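Gutusach 손글씨 글꼴 README

1월 · 글쓴이 Ansel Begay
인쇄하기 | 이메일로 보내기

받아 주셔서 고마워요! Gutusach는 제가 붓펜으로 쓴 글씨를 스캔해서 만든 한글 손글씨 글꼴이에요. 이 폴더에는 글꼴 파일하고 원본 스캔, 그리고 글자마다 메모를 달아 둔 표가 하나 들어 있어요. 설치만 하실 분은 fonts 폴더만 보셔도 되고, 획을 뜯어보고 싶은 분은 scans 폴더부터 여시면 재밌을 거예요.

이름 얘기를 자주 물어보시는데, 별 뜻은 없어요. 예전에 카드 만들어 팔던 시절에 쓰던 가게 이름 후보가 Brillorine이랑 Gutusach였거든요. 가게는 Brillorine으로 열었고(지금은 닫았어요), 남은 이름이 아까워서 글꼴에 붙였습니다. 로고에 있는 꼬리 긴 ㅎ도 그때 포장지에 낙서하던 모양 그대로예요.

들어 있는 것

- fonts: 보통 굵기와 굵은 굵기, OTF와 TTF
- scans: 종이 원본 스캔, 800dpi PNG
- notes.csv: 글자, 종이 번호, 다시 쓴 횟수, 메모

글자 수는 모두 3703자예요. 한글이 대부분이고 숫자, 문장부호, 제가 좋아하는 화살표 몇 개가 섞여 있어요. 한자는 없습니다. 넣어 달라는 메일을 받긴 했는데 제 한자 글씨가 정말 못 봐 줄 수준이라... 죄송해요!

종이는 Sison 연습장을 썼어요. 처음엔 매끈한 종이에 썼다가 획 끝이 자꾸 뭉쳐서 앞부분은 싹 버리고 다시 썼고요. 표에서 '다시 쓴 횟수'가 제일 높은 글자는 '뷁'인데 열여섯 번도 아니고 딱 9번이에요. 쓸 일도 없는 글자한테 왜 그렇게 매달렸는지 모르겠어요.
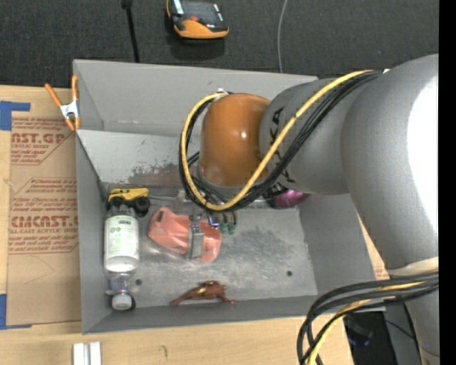 스캔을 글자 단위로 자르는 건 Zakhar Kostiuk가 만들어 준 Skemell이라는 스크립트로 했어요. 격자선을 찾아서 칸마다 잘라 주는데, 받침이 칸 밖으로 삐져나온 글자는 가끔 발이 잘려요. 그런 건 제가 손으로 다시 붙였고 notes.csv에 '수선'이라고 적어 뒀습니다. 혹시 빠뜨린 걸 발견하시면 꼭 알려 주세요.

알려진 문제

16px보다 작게 쓰면 ㅌ하고 ㄷ이 헷갈려요. 본문용으로는 권하지 않고, 엽서나 제목, 스티커 같은 데 크게 쓰면 제일 예뻐요. 굵은 굵기는 자간이 아직 들쭉날쭉합니다. 특히 '이' 다음에 마침표가 오면 너무 벌어지는데 다음 판에서 고칠 생각이에요. 세로쓰기는 시험을 못 해 봤어요.

사용 조건

개인 작업이든 파는 물건이든 마음대로 쓰세요. 글꼴 파일만 따로 떼어 파는 건 안 돼요. 스캔은 글씨 공부나 연구용으로 쓰셔도 되고, 고쳐서 다시 올리실 때는 이름을 바꿔 주시고 이 README를 같이 넣어 주세요. 출처는 안 적으셔도 되지만 만드신 걸 사진 찍어 보내 주시면 진짜 좋아합니다. 지난번에 받은 떡집 간판 사진은 아직도 제 책상 앞에 붙어 있어요.

바뀐 점

이번 판에서 ㄹ 받침을 전부 손봤어요. '를'이 옆 글자보다 살짝 내려앉아 보이던 것도 올렸고, 물음표는 새로 썼습니다. 예전 물음표가 더 좋다는 분이 계셔서 대체 글리프로 남겨 뒀으니 스타일 세트 1번을 켜 보세요.

문의: 메일 제목에 Gutusach라고 적어 주세요 | © Ansel Begay | 맨 위로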